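Chapter 4: Things That Have a Place

Last updated: December 12, 2019

When I first taught this course I opened with definitions, and I watched a whole room of perfectly bright people go glassy by the second page. So I'm going to start with my grandmother's kitchen instead, and we'll get to the definitions when you need them (you'll find them in the next section, and yes, you do have to learn them).

My grandmother kept her tea towels in the oven drawer. Every visitor who offered to dry the dishes looked first in the drawer beside the sink, then in the one below it, and then gave up and asked. She thought this was very funny. To her the towels were in the obvious spot, and she could lay her hand on one in the dark. What she had was a classification system with exactly one trained user, and it worked beautifully for that one user and terribly for everybody else!

This chapter is about how people sort things, and why two sensible people can sort the same pile and end up with results that look nothing alike. It's a bigger subject than it sounds. Libraries run on it, and so do hardware stores, recipe boxes, seed catalogs and the folder on your laptop called "misc." If you've ever argued with a roommate over whether a tomato goes in the fridge, you've already done some of the work in this chapter, just without the vocabulary.

Let's begin with a plain question: what is a thing? I mean what do you write on the label? Take any object you like and try to name the single group it belongs to. Most people find it easy for a moment and then much harder. A candle is lighting, or decoration, or emergency supplies, depending on whether you're shopping, dusting, or sitting through a power cut in January.

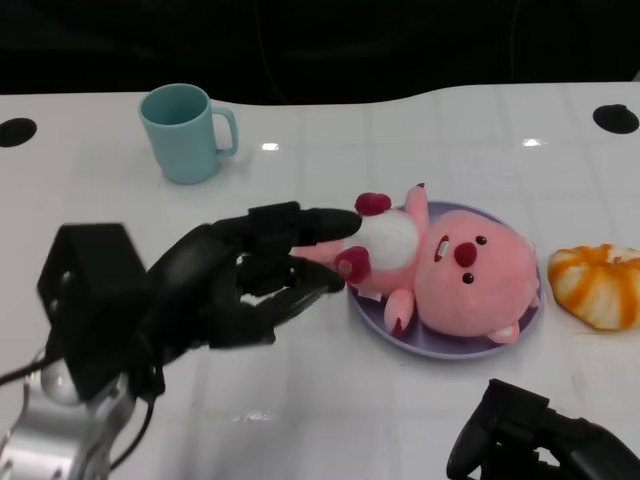 Figure 4.1. A pink plush toy on a lavender plate. Is it filed with the toys or with the dishes?

I've used that question in class for years, and the answers split along lines you might not expect. Some students sort by what an object is made of. Others sort by who would use it, and a stubborn few sort by where they'd look for it if they'd lost it. I have a soft spot for that last group, and we'll come back to them in the section on retrieval, where they do very well.

The person who got me thinking about all this was Barnabás Bodnár, who managed the stockroom at Stevano when I had a summer job there. Stevano sold housewares, mostly by mail, and the shelves held 532 different items when I started. Barnabás had inherited an arrangement from the Juhász warehouse across the road, where everything went by supplier. If it came from Cukia it sat with the Cukia goods, so you'd find egg timers next to bath mats next to picture hooks. New people hated it. I hated it! I spent my first week walking in circles with a clipboard.

Then a delivery would come in, a whole truck from one supplier, and the entire load went away in one aisle with hardly any walking at all. Suddenly the thing made sense. The arrangement had been built for putting things away, and I'd been judging it by how well it let me find them. Those are two separate jobs, and a system that's kind to one is often a bit mean to the other. Please underline that, because most of the problems at the end of the chapter lean on it.
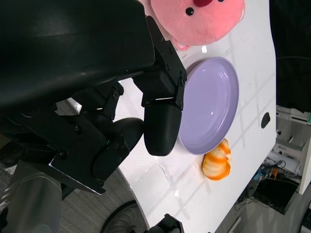
Barnabás and I did try rearranging one section by use, so that everything for the table went together and everything for the bath went together. It took us 3 evenings. Picking orders got quicker, putting deliveries away got slower, and we had a long, cheerful argument over a soap dish that could just as well have been a butter dish. (The catalog called it a "small tray," which helped neither of us.)

That soap dish is what we call a boundary case, an item that fits more than one group under the rules you've chosen. You'll meet plenty of them. Beginners tend to treat boundary cases as mistakes and try to get rid of them by adding another group, and then another, until the list of groups is nearly as long as the list of objects. The Pokmont seed catalog, which we'll study in Section 4.2, has 251 headings, and several of them have a single packet listed underneath.

Before you read on, pick one drawer at home and write down the rule it follows. Don't tidy it first. Then ask someone you live with to write down the rule as they see it, and bring both versions with you, since we'll be using them in the first exercise.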